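Onsri Goalkeeper Gloves

I've played in goal for a Sunday side for longer than my knees would like, and I went through every cheap pair of gloves going before I started making my own. The Onsri is the pair I wear now, and it's the one most of our customers come back for (my brother included, and he pays full price!).
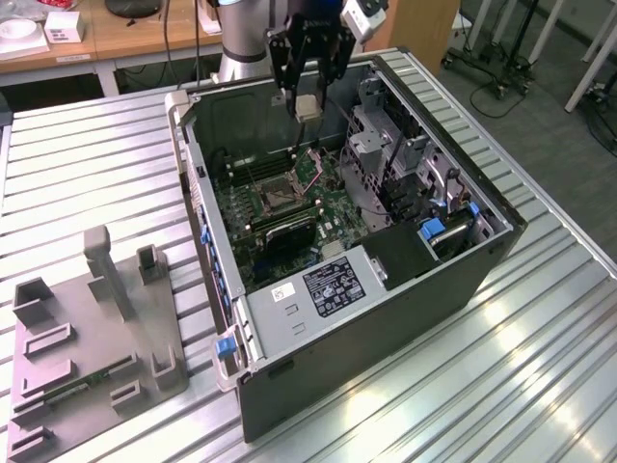

The palm is soft latex with a bit of padding behind it, so you still feel the ball when you gather a low cross. I've kept the cut snug across the knuckles and left a little room at the fingertips, as I can't stand a glove that pinches by half-time. 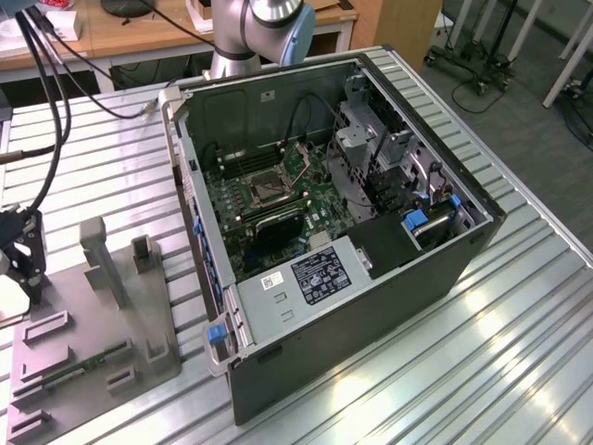
Open tower, side panel off

The strap goes round the wrist twice and stays put, even when it's chucking it down. If you're between sizes, go up – I do, and I've never had one slip. 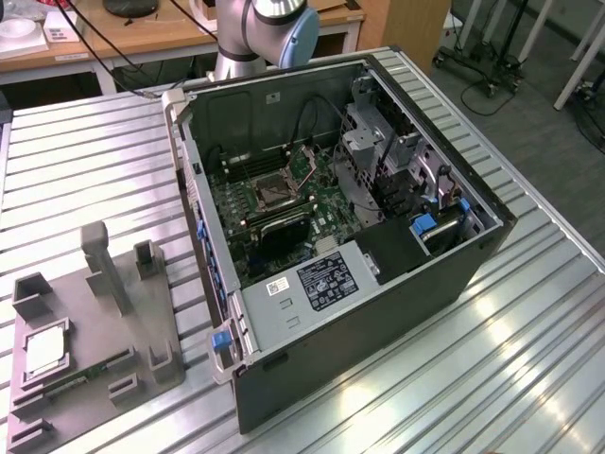

Washing and drying

Lukewarm water, no soap powder, and squeeze them gently. Then leave them somewhere airy, well away from the radiator. I ruined 2 lovely pairs on a radiator one June and I'm still cross with myself. Dampen the palms before kick-off and they'll grip much better.

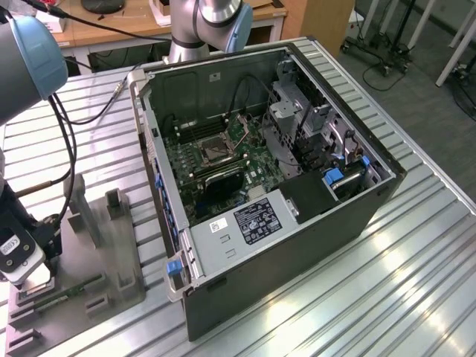

Csaba Csonka
Glove maker, Posar

I answer the emails myself, usually in the evening once training's done, so do ask if you're stuck on sizing. Junior sizes are back in stock too, in black or orange, and come with the same strap.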